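The Clatach Matter

Office of Deposited Records, Hurby
Prepared by K. MacKinnon, Senior Officer

The following account has been prepared at the request of the Director, Mr Alistair Tennant, who has asked that the handling of the Clatach deposit be set down in full and in order. It concerns one desktop computer, its contents, and the conduct of staff in respect of both. Where I was not present I have relied on the day book.

The computer was received on Jan 26, 2021 from the weather station at Clatach, which had closed the previous winter. It came by the afternoon truck, wrapped in a grey wool blanket and tied with clothesline. A luggage label had been fixed to the knot. It read: Please do not tip. E. Dalgleish.

Ms Effie Dalgleish had been the observer at Clatach for most of her working life. She died in June. The station passed to the district, the district wished to sell the land, and the contents of the hut were divided between the dump at Lero and this Office. The barometer went to the school. The computer came to us on the grounds that it held the station's readings, which the Office is bound to keep.

It would not start. Mr Jarlath Ní Bhriain, who is our only technical officer, reported that the fans turned for a few seconds and then stopped. He entered this in the day book as "declined to proceed". I spoke to him about the wording.

Under the Shearer rules, by which all deposits of this kind are governed, a machine that will not start is to be opened, its parts taken out one at a time, and each part given a place of its own until it can be returned to the place it came from. No part may be laid on bare bench. No part may share. The rules were written by people who had lost things, and I have never found them excessive.

Mr Ní Bhriain asked for six working days. I allowed him two, with the option to apply for more.

I did not attend on the first morning. The day book shows that the side panel was removed and that a quantity of dust was taken out with a soft brush and kept in an envelope. I queried the envelope. Mr Ní Bhriain replied that the dust had been deposited with the machine and that he could find nothing in the rules permitting him to throw it away. He was correct, and the envelope has been given a number.

The day book also shows that he found a pressed fern under the lip of the case. It is not possible to say how a fern comes to be inside a computer. It may have blown in. The hut at Clatach had no proper door in its later years, only a sheet of iron and a hook.

On the second morning I went down at nine o'clock to see what progress had been made. I should explain that I had met Ms Dalgleish once, when I was a junior officer and she came to Hurby to complain about a missing page. The page was for a day on which she had recorded no wind. An officer before my time had taken the blank column for an error and left it out of the bound volume. She stood at the public counter in a wet coat and said that no wind was a reading. I was sent to find the page. I did not find it. She thanked me for looking and took the bus home, seventy kilometres along the coast road, and I have thought of it more often than the matter deserves.

I mention this so that the Director may judge whether I ought to have been present.
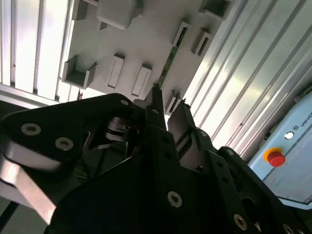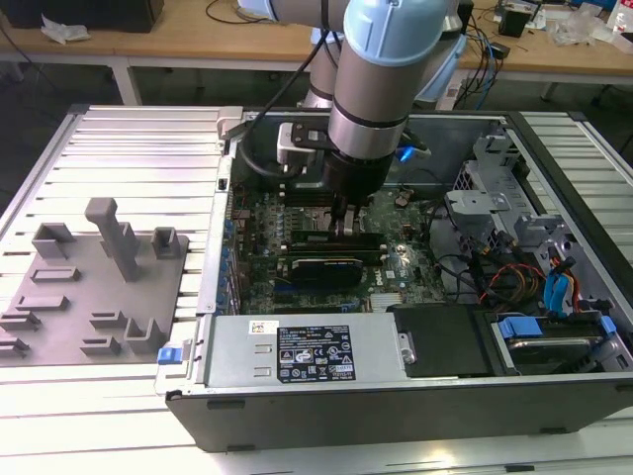 Mr Ní Bhriain's view by that stage was that the memory was at fault. He explained to me that the drive keeps what has been written down, and the memory holds only what the machine has in mind at the moment, and loses it when the power goes. I asked whether anything of Ms Dalgleish's would therefore be found there. He said no, there would be nothing, there had been nothing from the moment somebody pulled the plug in the hut. I said I had supposed as much and was asking for the record.

He then wished to know whether the memory could be replaced. This is a point on which the rules are not clear. They state that a deposit shall not be "altered in its substance". They were drawn up with ledgers in mind, and a ledger does not require another ledger's page in order to be read. I told him that I would need to consult the Director.

The Director was at Lero that day and could not be reached. I consulted instead Mrs Lorna MacAulay, who has charge of the bindery and has been here longer than either of us. She listened to the question while gluing a spine and did not put down the brush. Her opinion was that when the boards of a book are gone you make new boards, and you keep what is left of the old ones in a folder, and you write on the folder what you did. I asked whether she considered the memory of a computer to be the boards or the pages.

Mrs MacAulay said that if it forgot everything when you switched it off, it was boards.

I have recorded this as advice received. Authority to proceed was given by me at twenty past eleven, and I accept responsibility for it.

The replacement was drawn from stores. The original was placed in a folder, labelled, and signed for by two officers. Power was restored shortly after lunch. The fans turned and did not stop. Mr Ní Bhriain read out the messages as they came up on the screen, although I was standing beside him and could read them myself, and I did not ask him to leave off.

The station readings were complete. They had been kept as a single long file, one line to a day, giving pressure, rainfall, temperature, wind and a space for remarks. For the first years the remarks are of the usual kind. Fog until ten. Hail, small. Gauge cleaned. There are then a great many days on which the space is empty.

The remarks begin again in the last part of the file. There are 564 of them. I quote a few, as it bears on the decision the Director is now asked to make.

"Calm. Heard the Lero boat before I saw it."

"Rain from the west. Roof holding on three sides."

"Calm. Could hear the clock in the hut from the fence."

"No wind. I would like this kept."

The last of these appears against a day with no other entry. It appears again eleven lines further on, and again after that. On every still day from then until the file ends, the wind column has been filled in with a nought and the same sentence has been typed beside it. It has not been copied across, as far as can be judged. In one place "like" is spelled with two k's, and in another there is no full stop.

Mr Ní Bhriain asked whether he should print the file with the remarks or without. Past practice at this Office has been to bind the figures only, the remarks being regarded as personal to the observer. He knew this and had the box on the screen already set to leave them out, as instructed in the procedure. He kept his hand off the mouse and waited.

I asked him to print it with them.

I then went up to the bound volumes, taking the key to the cage myself, and drew out the Clatach volume for the year in which she came to the counter. The gap is easily found when one knows the date. The book runs on over it, the ink of one day facing the ink of the day after next. I had looked for the loose page, all those years ago, in the sorting room, in the waste and behind the radiators. It had not occurred to me that a page could be made. There was no instruction to make one.

The following is therefore submitted for the Director's approval.

First, that the Clatach file be bound entire, with remarks, Mrs MacAulay having indicated that she has suitable cloth in dark blue.

Second, that the original memory be kept in its folder with the deposit, together with the envelope of dust and the fern.

Third, that a leaf be added to the earlier volume at the proper place, bearing the date, the name of the station, and the word Calm. Mrs MacAulay is able to do this without disturbing the sewing. I have drafted the leaf in pencil and it is attached.

The computer has been closed up and is on the lower shelf in the east store, upright, in its blanket. Mr Ní Bhriain retied the clothesline and put the label back on the knot. He has asked whether the label should be catalogued as a separate item or as part of the packing. I have told him that it is an instruction from the depositor and should be followed.

K. MacKinnon

Noted in the margin, in the Director's hand: Approved, all three. The leaf to be in ink. Kirsty – there are other gaps in that volume, I had a look. Was every one of them a still day? Please find out. A.T.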